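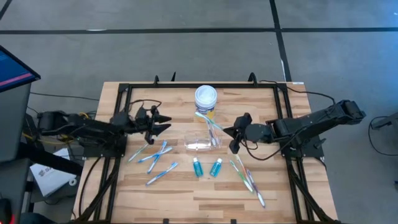
The Kullgate bench is a two-arm test station used to compare grippers, wrist cameras and arm controllers on the handling of small household goods. It was set up by the engineer Ha-rang Min at the Kamolrat workshop and is best known for the toothbrush task, in which thin, light objects are picked from a table and placed in a clear container. Results from the bench are usually given as a grasp rate for each gripper, together with the number of handovers that had to be stopped by the operator.

Layout

The bench is a wooden table with metal rails fixed along its sides and far edge. The two arms stand opposite each other and reach inwards, so that their working areas overlap in the middle of the table. Both arms are of the same model and are run from separate controllers. A fixed camera looks down across the whole table and supplies the view used for scoring.

The overlap was chosen by trial. In the first layout the arms were mounted further apart, and objects near the centre could be reached only with the elbow almost straight, a pose in which small errors at the joints produced large errors at the fingertips. Moving the bases inwards cured this but made it possible for the two wrists to meet. The controllers therefore share a keep-out zone that follows each wrist, and the second arm to ask for the zone waits.

Cables are left outside the arms. Slack is needed at the wrist and elbow for the full range of turn, and a cable that is tied too tightly acts as a weak spring on the last joint. On the Kullgate bench this showed up as a steady drift in fingertip position after long turns in one direction. Cable slack is now checked before every session.

Grippers compared

Two gripper types have been tested at length. The Greter is a parallel gripper with narrow, pointed fingers. The Stultier has broader fingers faced with a soft pad, and closes on a curved path.

The two differ most on objects lying flat. A toothbrush handle resting on a hard surface leaves little room for a finger beneath it, and the Stultier, whose tips rise slightly as they close, tended to ride over the handle and press it down. The Greter closes level with the table and gave the higher grasp rate on single brushes. Its weakness is rotation: with contact at two small points, a brush held away from its balance point swings about the fingers when the arm speeds up. The Stultier holds the angle of a brush much better once the grasp is made.

Crossed brushes are harder for both. When one handle lies over another, closing on the lower brush lifts the upper one as well, and the pair may part only once it is over the container. The scoring rules count this as a failed pick even if both brushes go in. Loose bundles are scored in the same way.

Bottles and tubs are included as a contrast. Small bottles lying on their sides can roll when touched by the first finger to arrive, so any difference in the timing of the two fingers becomes plain. Lidded tubs are mainly used as obstacles, as most are too wide for the Greter to grip across the body.

Cameras

Wrist cameras were tried at two mounting angles. The steeper angle gave a clear view of the fingertips but lost sight of the container rim during placing. The shallower angle kept the rim in view at the cost of some glare from the plastic. Clear containers are a known difficulty for depth cameras, which may report the table behind a wall in place of the wall itself. On the Kullgate bench the rim is located from the colour image alone, and depth readings inside the container's outline are thrown away.

Controllers

The original controller ran in position mode and stopped when motor current passed a set limit. Its replacement, in use since February, allows the arm to give way slightly on contact – a change that reduced the number of brushes pushed across the table during approach. The loop also runs faster, although Min's notes put most of the gain down to the softer response and very little to the speed.

The 2432 logged trials cover both grippers and both controllers, but not evenly. The Stultier was fitted to the left arm only for the early sessions, and no left-hand results exist for the Greter under the original controller. Comparisons between the arms are for this reason limited to the later sessions.

Limitations

The toothbrush task favours narrow fingers, and its results do not carry over well to soft or heavy goods. Objects are laid out by hand from a printed list of poses, with an error of up to 5 mm in position. Finger wear is not recorded. The Stultier pads were replaced once during testing, and trials from before and after the change are stored under the same heading in the log.

See also: Parallel gripper; Compliance control; Bimanual handling

Categories: Robot test benches | Grippers | Two-arm systems

Page last edited May 9, 2022 | Contact the editors | Back to top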